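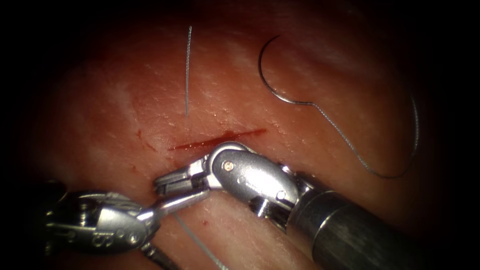 Feet hurt after long days of standing, shoes or something else?

Posted by lokenarvid

Hello all. In September I began my training as a surgical technologist, and I stand almost the whole day. The work is very interesting and I don't want to complain about it. But when I come home in the evening my heels burn, and the lower part of my back is stiff until I go to bed. I am 30 years old and I never had trouble with my feet before. 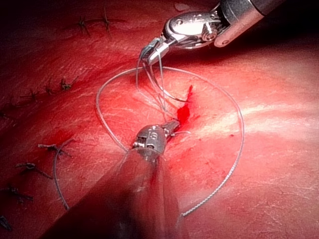 Now I wear rubber clogs from Pullow. They are easy to wash and they are allowed in our department, so I would like to keep them if it is possible. A colleague told me to put Lidon insoles inside, but then my heel comes up too high and I feel that I will step out of the clog. I tried also to change my socks, with no big difference.

My questions are these. Should I buy closed shoes? Are compression socks only for older people? And is there something I can do during the day, when I cannot walk away from my place?

Thank you in advance,
Arvid Løken

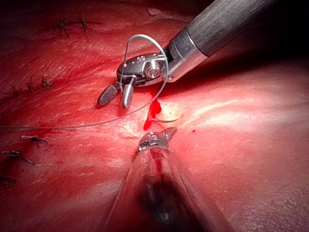
marrowstone_k

Clogs are bad, buy running shoes. Half a size bigger because feet swell. Done.

teapot_lina

I worked 14 years in a hospital kitchen on a tile floor, so I know this pain well. I don't agree that clogs are always bad. They must hold your foot. If you grip with your toes at every step to keep the clog on, the bottom of the foot gets tired, and for me this was the whole problem. Look if yours can take a strap behind the heel. If not, I would go to closed shoes with a firm back part – but ask first what your department permits.

For the insole, take out the original one before you put in the new one. Many people put one on top of the other. If the original is glued and does not come out, then the Lidon is simply too thick for that clog.

Compression socks are not only for older people. I wore the light kind and my legs were less heavy at night. Put them on in the morning before your feet swell. If you have diabetes or bad circulation, speak with your doctor before you try them.
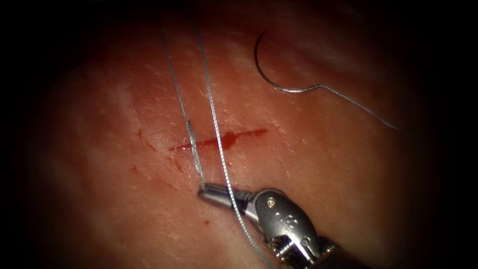 When you must stay in one place, don't lock your knees. Move your weight slowly from one foot to the other, and lift the heels a little when it does not disturb anybody. At home I rolled a small ball under each foot while I watched the news. Also buy two pairs and change them every day, it helps more than I expected.

If the heel is worst with the first steps in the morning, or it is not better after a few weeks, please let someone examine it. I waited too long with mine.

lokenarvid

Thank you both. I looked now and the insole was on top of the old one! It comes out, so I will try this first and ask about the strap.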